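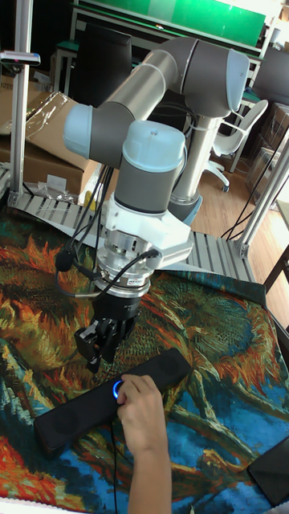 The robot arm above the speaker bar on the work table at Skerkero. A hand rests on the bar beside the lit control.

Print | E-mail this release

Filed under: News releases / Research / Robotics and automation

Skerkero reports new training method for robots that handle small controls

Dilleo re-checks the target just before contact and cuts failed attempts in a 200-trial comparison

STOKBRIDGE – Researchers at Skerkero have developed a training method that helps a robot arm line up with small controls on household electronics. The method, called Dilleo, was tested on tasks such as reaching for a knob, pressing a button and nudging a device into position.

Robots that learn from demonstrations often do well on the large part of a movement and poorly on the last part. The arm travels to the right area, but the fingers arrive slightly to one side of the control. On a crate or a cushion this makes little difference. On a small dial it usually means the attempt fails.

Dilleo splits each recorded demonstration into an approach and a contact phase and trains on them separately. Between the two, the arm holds still for a moment and estimates the position of the control again before the fingers close or press down. The estimate from the approach is thrown away.

"Most of our failures came from the robot trusting something it had worked out too early," said Nelly Villanueva, who leads the manipulation group at Skerkero. "We had spent months making the first estimate better. Taking a second one was a smaller change, and it helped more."

The team trained the system on 1059 demonstrations recorded at the Stokbridge lab. It then ran 200 trials on tabletop devices, 100 with Dilleo and 100 with the group's earlier method. The devices were turned to a new angle before each trial. The earlier method missed the control often enough that the group had stopped using it for small parts. With Dilleo, the arm missed in 2 of its 100 trials. Both misses happened when the device slid on the table during contact.

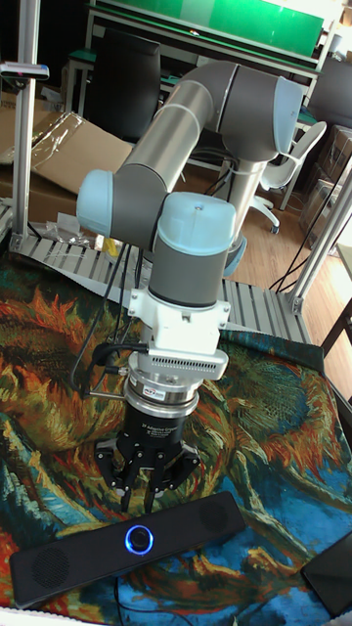
Two-finger gripper pointed down over a speaker with a blue ring of light near its center.

The method does not need a particular gripper or a faster computer. It does need demonstrations in which the moment of contact is marked, and for this work the marking was done by hand. Ľubomír Danko, a research engineer on the project, said that step took longer than the training itself.

"If you mark contact too late, the robot learns to push before it looks," Danko said. "We had to go back over a large share of the early recordings and mark them again."

The pause also adds time to each attempt. The group considers the delay acceptable for assembly and testing work but has not tried the method on a moving line. Soft or glossy controls, and devices that slide easily, remain difficult.

Halás, an equipment maker that tests consumer audio products, will try Dilleo on its own test benches beginning in February. Skerkero plans to release the training code and the marked demonstrations after that trial ends.

Media contact: Skerkero Press Office, Stokbridge

© Skerkero. All rights reserved. | Contact | Back to top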